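November
By Mhairi Yule

Print this page | E-mail this page

Hepburn adds seasonal card layouts to Prutby template library

Hepburn has released an update to Prutby, its browser-based tool for greeting cards, invitations and posters. The update adds 40 layouts for winter holidays and New Year, and changes the way finished files are prepared for print.

The new layouts cover flat cards, folded cards and a tall format meant for door notices and menus. Each is supplied in portrait and landscape, with text boxes that resize when the wording is changed. Users who prefer a fixed type size can switch this off in the page settings. The library now holds 2065 templates in total, including those carried over from Pestside, the invitation service that Hepburn closed last spring.

Saved Pestside designs open in the new version without conversion. Animated covers are the exception - these are flattened to a single still page, and the original animation cannot be recovered from inside Prutby. Hepburn advises customers to keep a copy of the old file before opening it.
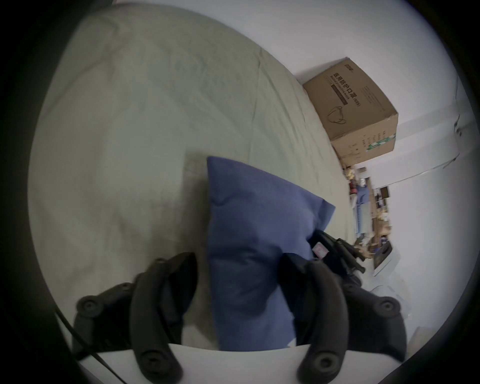

Mhairi Yule

Print export has been rewritten. Files are now saved with a bleed of three millimetres on all sides, and crop marks are placed outside the bleed area. Earlier versions put the marks on the trim line, where they sometimes showed on the finished card. Colours are converted at the point of export, and a preview lists any shade that is likely to print darker than it looks on screen. Deep reds and greens are the most affected.

The mailing list feature has a new upper limit of 500 names per batch. Names and addresses can be loaded from a spreadsheet and merged into the inside page or the envelope. Lists above the limit have to be split by hand. A batch can be scheduled for a later date, but the design is locked once the schedule is set.

Printing for customers who do not have their own equipment is handled by Dundberg, which offers matt and uncoated stock. Its site accepts Prutby files directly. Dundberg took 3787 card orders through the service last season, almost half of them in the final two weeks before its cut-off. The cut-off for this year is shown at checkout and varies by postal area.

The update is free to existing subscribers and installs at the next sign-in. Layouts can also be bought singly. A right-to-left text option, listed in the spring plan, has been moved to the next release.

Contact the news desk | Copyright Mhairi Yule. All rights reserved. | Back to top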